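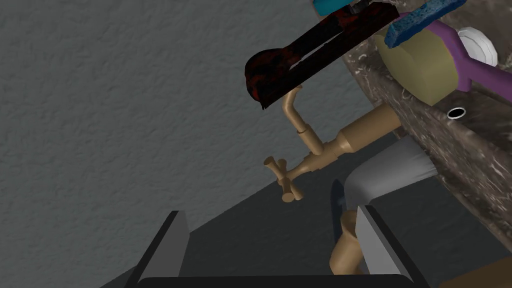

거친 질감의 회색 벽면 (컴퓨터 그래픽)

그란데오 주민건강모임 정기회의 회의록

일시: 3월 14일 저녁
장소: 그란데오 보건지소 2층 모임방
참석: 고윤희(진행), 치녜레 오누오하, 빈두 조지프, 에딘 니콜라이디스, 이네세 우르보나이테(기록) 외 주민 회원
배포: 회원 전체, 보건지소 게시판, 모임 누리집

1. 여는 말

고윤희 님이 궂은 날씨에도 모임방까지 와 주신 분들께 고맙다는 인사를 전하고 회의를 시작했습니다. 아래층 접수대에서 보리차를 한 주전자 끓여 올려 주셨는데, 덕분에 다들 손을 녹이며 이야기를 나눌 수 있었습니다. 처음 오신 회원들이 계셔서 돌아가며 짧게 이름과 사는 동네를 소개했고, 모르시 쪽에서 오신 분들이 생각보다 많아 반가웠습니다. 모르시에서는 저녁 버스가 일찍 끊기는 탓에 회의를 길게 끌지 말자고 처음부터 약속했지만, 늘 그렇듯 이야기가 조금 길어졌습니다. 너그럽게 이해해 주시기 바랍니다.

지난 회의록은 미리 돌려 읽은 뒤라 따로 낭독하지 않았습니다. 빈두 조지프 님이 혈압 재는 날의 시작 시각이 잘못 적혔다고 알려 주셔서 그 부분만 고치고 그대로 받아들이기로 했습니다. 기록한 사람으로서 죄송하고, 꼼꼼히 읽어 주셔서 고맙습니다.

2. 지난 독감 예방접종 돌아보기

치녜레 오누오하 님이 지난 접종 기간의 결과를 정리해 발표했습니다. 보건지소와 모르시 마을회관 두 곳에서 접종받은 분은 모두 548명입니다. 회관 접종은 처음 해 본 일이어서 준비하는 내내 걱정이 많았는데, 어르신들이 이웃과 같이 걸어서 오실 수 있다는 점을 무척 좋아하셨다고 합니다. 접종을 마치고 앉아 쉬는 자리에서 오랜만에 만난 분들끼리 이야기가 길어져 의자가 모자랄 정도였다는 말에 모두 웃었습니다.

아쉬운 점도 솔직하게 나왔습니다. 첫날 오전에 사람이 한꺼번에 몰려 복도에서 오래 서 계신 분들이 있었고, 예진표 글씨가 작아 읽기 힘들다는 말씀이 여러 번 있었습니다. 오누오하 님은 올해는 예진표를 미리 집으로 보내고, 큰 글씨로 된 것을 따로 마련하자고 제안했습니다. 회원 한 분은 예진표에 나오는 말 자체가 어렵다고 하시며, 앓고 있는 병이나 먹는 약을 묻는 대목에 쉬운 설명을 붙여 달라고 부탁하셨습니다. 참 옳은 말씀이라 그 자리에서 바로 반영하기로 했습니다.

우리말이 아직 서툰 이웃을 어떻게 도울지도 이야기했습니다. 조지프 님이 통역을 해 줄 만한 분들을 알아보고 있으며, 접종 기간 내내 계시기는 어렵더라도 오전 시간만이라도 자리를 지켜 주실 수 있는지 여쭤보겠다고 했습니다.

결정: 큰 글씨 예진표와 쉬운 말 설명지를 만든다. 초안은 오누오하 님이 쓰고, 지소 간호사 선생님께 내용을 확인받는다.

3. 예약 프로그램 모스틱스

에딘 니콜라이디스 님이 모스틱스 시험 사용 결과를 알려 주었습니다. 보건지소 접수대에서 8주 동안 써 보았는데, 같은 시간에 예약이 겹치는 일이 줄었고 전화로 받은 예약도 바로 적어 넣을 수 있어 직원분들의 반응이 좋은 편입니다. 다만 예약 확인 문자가 늦은 밤에 가는 경우가 있어 몇 분이 놀라셨다고 합니다. 밤늦게 울리는 전화는 누구에게나 철렁한 일이니 이 문제는 꼭 먼저 해결해 달라고 여러 회원이 입을 모았습니다.

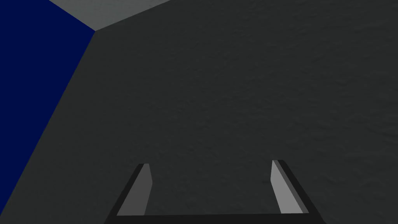

니콜라이디스 님은 문자 보내는 시간을 낮으로 제한하는 설정이 있는지 업체에 물어보았고, 답을 기다리는 중이라고 덧붙였습니다. 답이 오면 다음 회의 전이라도 회원들께 따로 알려 드리기로 했습니다.

휴대전화가 없거나 쓰기 어려워하시는 분들 이야기도 한참 오갔습니다. 모르시의 한 회원이 자기 어머니는 전화벨이 울려도 모르는 번호면 절대 받지 않으신다며, 종이로 된 예약 쪽지가 제일 확실하다고 하셨습니다. 냉장고 문에 붙여 두면 온 식구가 본다는 것입니다. 이 말에 고개를 끄덕이는 분이 많았고, 프로그램을 쓰더라도 종이 쪽지는 계속 드리는 쪽으로 의견이 모였습니다. 누가 대신 예약해 드릴 때 본인 동의를 어떻게 받을지는 지소장님 의견을 들은 다음에 다시 다루겠습니다.

결정: 모스틱스 사용을 이어 간다. 문자 시간 문제가 풀릴 때까지 확인 문자 기능은 꺼 둔다. 종이 예약 쪽지는 그대로 유지한다.

4. 백신 냉장고

지소의 백신 냉장고가 오래되어 문이 잘 닫히지 않는다는 이야기는 지난번에도 나왔습니다. 오누오하 님이 페렐에 점검을 맡긴 결과를 전했는데, 문 고무를 갈면 당분간 쓸 수 있으나 온도 기록 장치는 새로 달아야 한다고 합니다. 새 냉장고를 들이는 견적도 받아 두었지만 한 곳 것만 보고 정하기에는 금액이 커서, 다른 업체의 견적도 받아 본 뒤에 판단하자는 의견이 많았습니다.

고윤희 님은 지난여름 정전 때 지소 직원분이 밤중에 나와 백신을 옮기느라 고생하신 일을 떠올리며, 그런 일이 한 사람의 부담이 되지 않도록 비상 연락 순서를 정해 두자고 했습니다. 모두 찬성했습니다. 연락 순서표에는 우선 6명을 올리되, 지소에서 가까이 사는 분부터 적기로 했습니다. 그날 밤 애써 주신 직원분께는 늦었지만 모임 이름으로 감사 편지를 드리겠습니다. 편지는 우르보나이테가 쓰고, 한마디씩 보태고 싶은 분은 접수대에 맡겨 두시면 됩니다.

결정: 문 고무 교체는 바로 진행한다. 온도 기록 장치와 새 냉장고는 견적을 더 받아 다음 회의에서 정한다.

5. 가을 접종 안내와 소식지

올가을 접종은 9월에 안내를 시작하는 것으로 잡았습니다. 조지프 님이 안내지 2000장을 찍어 그란데오와 모르시의 집집마다 넣자고 했고, 남는 것은 약국과 빵집, 버스 정류장 게시판에 두기로 했습니다. 안내지 앞면에는 날짜와 장소, 준비물만 크게 넣고, 뒷면에는 자주 받는 질문을 싣습니다. 작년 것은 하고 싶은 말이 너무 많아 정작 날짜가 눈에 안 들어왔다는 지적이 있었는데, 그 글을 쓴 사람이 바로 저라서 조금 부끄러웠습니다.

질문으로는 감기 기운이 있을 때 와도 되는지, 다른 예방접종과 같은 날 맞아도 되는지, 접종한 날 목욕을 해도 되는지 같은 것들이 나왔습니다. 답은 우리가 짐작으로 적지 않고 지소 의료진이 써 주시는 대로 싣습니다. 그 밖에 궁금한 점이 있으신 분은 접수대 옆 질문함에 넣어 주세요. 이름은 적지 않으셔도 됩니다.

모르시 쪽 배포는 니콜라이디스 님이 맡아 주시기로 했습니다. 언덕길이 가파르니 혼자 다 하지 마시고 꼭 누군가와 같이 다니시라는 당부가 있었고, 그 자리에서 두 분이 함께하겠다고 손을 들어 주셨습니다. 정말 든든합니다.

6. 그 밖의 이야기

걷기 모임은 날이 풀리는 대로 다시 시작합니다. 강가 길이 아직 질어서 당분간은 학교 담장을 따라 도는 길로 다니겠습니다. 무릎이 불편하신 분들은 중간에 쉬어 가는 짧은 길로 오시면 되고, 도착하는 곳은 같습니다.

한 회원이 대기실에 아이들 볼 책이 너무 낡았다고 하셔서, 집에 깨끗한 그림책이 있는 분들께 기증을 부탁드리기로 했습니다. 찢어진 책은 지소에서 정리해 주십니다.

혈압 재는 날에 오시는 분이 늘어 차례를 기다리는 동안 앉을 자리가 부족하다는 말씀도 있었습니다. 모임방 의자를 그날만 아래층에 내려 두어도 되는지 고윤희 님이 지소에 여쭤보겠습니다. 의자를 옮기실 때는 계단이 좁으니 한 번에 하나씩만 들어 주세요.

7. 맡은 일

오누오하: 큰 글씨 예진표와 설명지 초안, 페렐에 문 고무 교체 요청, 다른 업체 견적
조지프: 통역해 주실 분 알아보기, 안내지 인쇄소 문의
니콜라이디스: 모스틱스 문자 시간 확인, 모르시 배포 준비
고윤희: 비상 연락 순서표, 모임방 의자 문의, 대리 예약 동의에 대한 지소장님 의견 듣기
우르보나이테: 감사 편지, 안내지 앞면 문구 다시 쓰기

다음 회의 날짜는 지소 일정이 나오는 대로 게시판과 전화로 알려 드립니다. 모르시 버스 시간에 맞추어 지금보다 조금 일찍 시작하자는 의견이 있었으니, 어려우신 분은 고윤희 님께 미리 말씀해 주세요. 회의록에서 고칠 곳이 보이면 언제든 편하게 알려 주시기 바랍니다.

기록: 이네세 우르보나이테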